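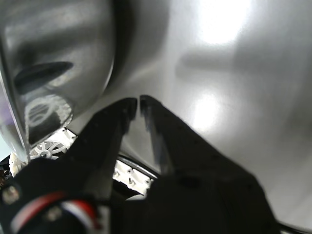 カリヨン

カリヨン(英: carillon)は、音の高さをそろえて調律した青銅の鐘を塔などに吊り、鍵盤につないで旋律や和音を奏でる楽器である。日本語では組み鐘と訳されることもあるが、近ごろは原語の響きのまま呼ばれることのほうが多い。ふつうは半音階に並んだ二オクターブほどの鐘を備えたものからカリヨンと呼び、それより鐘の少ないものはチャイムなどと呼んで区別する習わしである。町の広場を歩いていて、どこからともなく聞こえてくる鐘の調べに思わず足を止めたことのある方なら、この楽器の名前は知らなくても、その音色はもうよくご存じのはずである。

演奏する人のことはカリヨン奏者、あるいはフランス語風にカリヨヌールという。奏者は鐘のすぐ下や、少し離れた小部屋に座っているので、聴衆からはまず姿が見えない。この記事では、主として手で弾く伝統的なカリヨンについて、そのしくみと弾き方、そして塔をめぐる人びとの営みを、いくらか寄り道もしながら述べることにする。

構造

伝統的なカリヨンの鐘は、木や鋼の枠にしっかりと固定されていて、鐘そのものが揺れることはない。動くのは内側に吊られた舌(ぜつ、クラッパー)のほうである。舌からは針金が伸び、途中でいくつもの梃子や軸を経て、演奏台の鍵につながっている。鍵を押し下げると針金が引かれ、舌が鐘の内壁に当たって音が鳴る。あいだに電気も空気も介さないから、奏者の手の強さがそのまま音の強さになる。やさしく押せばささやくような音が出るし、思いきり打てば町はずれまで届く。この素直さが、カリヨンを弾く人がいちばんに挙げる魅力であろう。

低い音の鐘は大きく、舌もたいそう重いため、手で鳴らすにはかなりの力がいる。そこで低音の鐘には足鍵盤が付き、奏者は両手両足を使って弾く。見た目はオルガンに少し似ているが、手鍵は白黒の平たい板ではなく、丸い棒を上下二段に並べたものである。下の段がピアノの白鍵に、上の段が黒鍵に当たる。この棒はバトンと呼ばれ、多くは木で作られる。

針金には、奏者の手もとで長さを調節できる金具が付いている。気温が変われば金属の針金は伸び縮みするので、朝と夕方とで鍵の重さや深さが違ってしまうことも珍しくない。弾く前に一本ずつ鍵を押して具合を確かめ、金具をほんの少し回す。これは弦楽器の調弦のようなもので、とはいえ音の高さは鐘の形で決まっているから、整えるのは音程ではなく手ざわりである。

鐘と調律

鐘の音は、ひとつ打っただけでもいくつもの音が重なって聞こえる。打った瞬間に耳が捉える打音のほか、その一オクターブ下で長く尾を引くハム音、短三度の位置にあるティエルス、五度のクイントなどが主なもので、これらの部分音の釣り合いが悪いと、二つ以上の鐘を一緒に鳴らしたときに濁ってしまう。鋳造所では、鐘をわずかに厚めに鋳ておき、内側を旋盤で削りながら部分音をひとつずつ合わせていく。削った金属は元に戻せないので、仕上げが近づくほど作業はゆっくりになる。 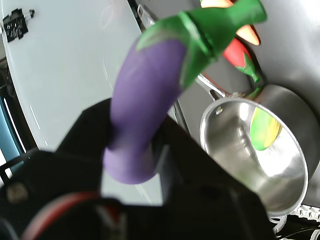 部分音のなかでも、短三度のティエルスはカリヨンの音楽に独特の陰りを与えている。明るい長調の旋律を弾いていても、鐘の中では短三度が鳴っているために、どこか懐かしく、少しさびしげに響くのである。作曲や編曲をする人はこのことをよく心得ていて、低い鐘で長三和音を密集させることは避け、音域を広くとったり、和音を分散させたりする。シャウキー(Shawky)鋳造所の調律師カジミール・ホルプは、若い弟子にまず鐘を一打だけさせ、音が消えるまで黙って聴かせたという。なるほど、鐘の音の中身を知るにはこれに勝る方法はなさそうである。

鐘の材料は銅と錫の合金、いわゆる青銅で、銅がおよそ八割を占める。錫が多いほど響きはよくなるが、もろくもなるため、配合は昔からそれほど変わっていない。

奏法

バトンは、軽く握ったこぶしの小指側で押し下げるのが基本である。「こぶしで叩く」と説明されることが多いせいか、力まかせの演奏を想像する方もあるようだが、上手な奏者の手はバトンからあまり離れない。鍵に手を置き、途中まで沈めて舌を鐘のそばに寄せてから、最後のひと押しで音を出す。この準備の動作によって、弱音でも音の粒がそろうようになる。

隣り合った鍵を同時に弾くときや速い音形では、こぶしを開いて指先を使うこともある。高音の鐘は舌が軽く、指でも十分に鳴るからである。また、カリヨンには音を止めるダンパーがふつう付いていないので、いったん鳴らした音は自然に消えるのを待つほかない。低い鐘ほど余韻が長く、前の和音が次の和音に重なってくる。どの音を残し、どの音をあとの響きで覆うかを考えながら弾くのは、慣れるまでなかなか骨の折れることだが、慣れてしまうとこれがまた楽しい。

よく用いられる技巧にトレモロがある。二つ以上の鍵をすばやく交互に打ち続けるもので、減衰の早い高音の鐘で長い音を歌わせたいときに役に立つ。だんだん強く、だんだん弱くといった表情も付けやすく、ゆったりした民謡の編曲などで聴くと、鐘がまるで息をしているようである。ただし続けすぎると耳が疲れるので、ここぞという箇所にとっておく奏者が多い。

稽古には、塔の鐘ではなく練習用の演奏台を使う。鍵の先に鐘の代わりとして小さな金属の音板などをつないだもので、これなら夜でも近所に気がねなく弾ける。もっとも、鍵の手ごたえは本物の塔とはやはり違い、初めて塔に上がった生徒は、低音の足鍵の重さにたいてい目を丸くする。

フケフデンの塔

小さな町ウララノ(Ularano)にあるフケフデン(Fukevden)の塔は、町のカリヨンの暮らしぶりを知るうえでよい例である。奏者の部屋までは113段の石の螺旋階段を上る。部屋は狭く、冬は外套を着たまま弾くほどに寒いが、窓からは市場の屋根と川がよく見える。いちばん低い鐘の重さは711キログラムで、大聖堂の巨鐘に比べればかわいらしいものながら、町の人はこの鐘の声をことのほか大切にしている。

長く首席奏者を務めたオリガ・ヴァーヴラは、古い舞曲や子どもの歌を数多くカリヨン用に書き直した。手稿は約100曲分が残っており、余白には「風の強い日はもっと遅く」「市の日は省いてよい」といった書き込みが見られる。のちに楽譜を整理したロマナ・ブラベツは、この書き込みも曲の一部と考えて清書にそのまま写した。今の奏者たちもずいぶん助けられているようである。

塔では毎年5月31日に、その年に習い始めた生徒が一曲ずつ弾く会が開かれる。曲の途中で止まってしまっても、広場の聴衆は気長に待っていてくれる。7月には夕方の演奏会が続き、よその町からの客演もあって、広場には折り畳みの椅子を抱えた人が早くから集まってくる。

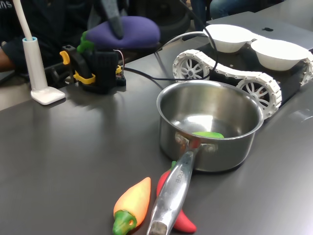 教育

カリヨンを始めるのに、特別な下地は必ずしもいらない。ピアノやオルガンの経験があれば譜読みの助けになるが、鍵の幅も力の使い方も異なるため、手の形は一から覚え直すことになる。打楽器から移ってきた人のほうが、重さの扱いにはかえって早くなじむこともある。

フケフデンの塔に付属する教室ステランス(Stelance)では、9歳から生徒を受け入れている。最初のうちは足鍵を使わず、手だけで弾ける二声の曲を習う。指導にあたるロマナ・クルツは、弾く前に必ず旋律を歌わせることで知られる。鐘の余韻に包まれていると、奏者は自分の旋律を見失いやすい。そこで、まず声で節回しを体に入れておこうというのである。同じ教室で合奏を教えるアノーマ・ディッサナヤケは連弾の曲をよく取り上げ、一台の演奏台に生徒を二人並べて座らせている。隣の人のひじとぶつからずに弾くだけでもひと苦労だが、ひとりでは届かない広い音域を鳴らせるので、生徒にはたいへん人気がある。

記譜

楽譜は大譜表で書かれ、上段を手、下段を足が受けもつのが一般的である。ピアノ譜によく似ているものの、下段の音を左手で弾くわけではないので、初めて見る人は戸惑いやすい。また、演奏台の鍵の名前と実際に鳴る音の高さとが一致しない楽器もあり、こうした楽器は移調楽器として扱われる。独奏ならばそれでも差し支えないが、管楽器や合唱と合わせるときには、あらかじめ移調の幅を確かめ、相手方の楽譜を直しておく必要がある。

聴き方

塔の真下はカリヨンを聴くのに向いた場所とは限らない。真下では高音が頭の上を通り過ぎ、鍵や針金の動く音まで混じることがある。少し離れて、塔がよく見え、車の通りから引っこんだ庭や路地などを選ぶと、高い鐘と低い鐘の釣り合いがよくなる。風向きによっても聞こえ方はかなり変わるため、常連の聴衆は演奏が始まってからもしばらく歩き回り、その日の具合のよい場所を見つけて腰を下ろす。

関連項目

鐘
チャイム
足鍵盤
鋳造
移調楽器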